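Questions I get about my thyroid cancer

I was treated for papillary thyroid cancer at the hospital in Claltimville, and ever since I put that on my blog, people write to me with questions. I'm a patient and a retired bus dispatcher, so please take the medical stuff to your own doctor!

How did you find the lump?

I didn't! My dentist did. He was feeling along my neck during a checkup and asked how long I'd had that bump (no idea, I'd never noticed it). He sent me for an ultrasound, then came the needle biopsy, and a couple of weeks later I had a name for it.

Did the biopsy hurt?

A little. It felt like a blood draw in a weird spot. I was sore that evening and wore a scarf the next day, mostly so my neighbor Montri Ratanaporn wouldn't ask about the Band-Aid. He asked about the scarf instead.

Did they take out the whole thyroid?

Yes, all of it. Some people with small tumors only lose half, so ask your surgeon which one they're planning and why. I went home after 2 nights.

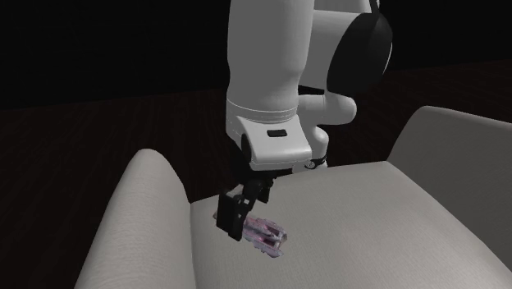 What about your voice?

Hoarse for most of October, and I still can't hit the high notes in church. The nerves to your vocal cords run right behind the thyroid, so they warn you about this beforehand. Mine came back slowly, with a lot of tea.

Did you need radioactive iodine?

I had one dose. The worst part was the low-iodine diet before it - no dairy, no seafood, no iodized salt, and I love cheese. Follow your own clinic's sheet on this, they're not all the same.

Do you take pills now?

One every morning, on an empty stomach, and I wait before I have coffee. It took three tries to get my dose right, and I was so tired on the first one that I fell asleep at a red light (my wife was driving, relax).

Can I write to you?

Sure! Leave a comment and I'll get to it. I've had 50 or so since the last update, so give me a little time.

Houshang Safavi
Updated Feb 2, 2021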